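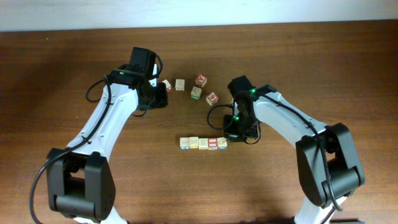

Figure 4. Wooden alphabet and number blocks on the table between two robot arms.

4.2 Return visits to Tudcombe

The most exciting result concerns repeat travel. Of the 200 guests surveyed in December, 48 had stayed in Tudcombe before, and many wrote warmly of the harbour walk. Ansah and Royer found a similar pattern in Ovier - a smaller town with far fewer beds!
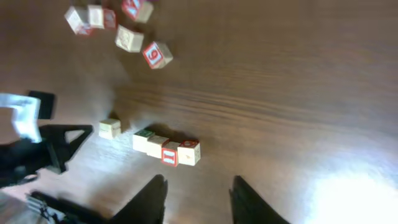
Figure 5. Blocks on the tabletop, close view.

Guests who came by the Tindall ferry stayed longest, with a median of seven nights. We were delighted to see how many travelled outside the school holidays.
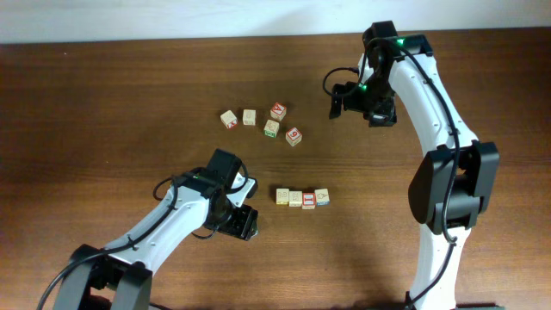 Neighbouring Gokell draws mostly day visitors, so its cafés and galleries were analysed separately, following Perrin.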